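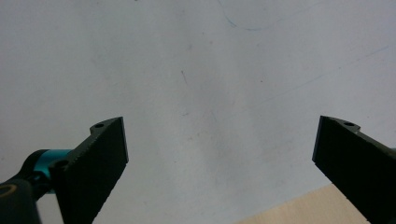

Which hobby for evenings in a small flat?

Hendrik Potgieter
Hello all. I moved to Arulwood in November for my work and my evenings are long now. At home I repaired old bicycles, but my flat is on the third floor and there is no place for oil and wheels. I would like to learn something with my hands, maybe linocut printing or bookbinding. I have one table, which I also need for eating, and I can spend 59 per month, not more. Which one is easier to begin without a teacher? And is it very noisy for the neighbours? I don't have talent for drawing, I must say this too.

Rianne Dijkstra
Bookbinding, from my experience. I began four years ago, also on the kitchen table, and everything I own for it fits in one shoe box: a bone folder, an awl, two needles, waxed thread and a steel ruler. For the first months you need only single-section notebooks with three or five holes. Please buy paper with the grain running parallel to the spine, otherwise the pages will not lie flat and you will think that you did something wrong.
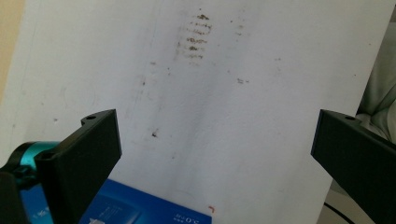 The only noise is when you make the holes, and with an awl there is almost none. A press is nice to have, but I used two heavy dictionaries for a whole year. I saw a beginner's set from Etar for 449 and I find this too much money for a first try. Buy the pieces one by one.

Linocut I tried also. It is a good hobby, but the prints must hang somewhere to dry, and in a small flat it was difficult for me – I had them over the bath. The drawing is a smaller problem than you think, you can trace a leaf or a simple letter.

Lucero Bedoya
linocut!! much more fun. get the soft kind of lino and keep your other hand BEHIND the blade

Yurani Giraldo
I agree with Rianne about the paper. I would only add that the library in Huanca street lends a small book press, you have to ask at the desk before five in the afternoon. There is also an evening group for binding, but last time I looked it was full.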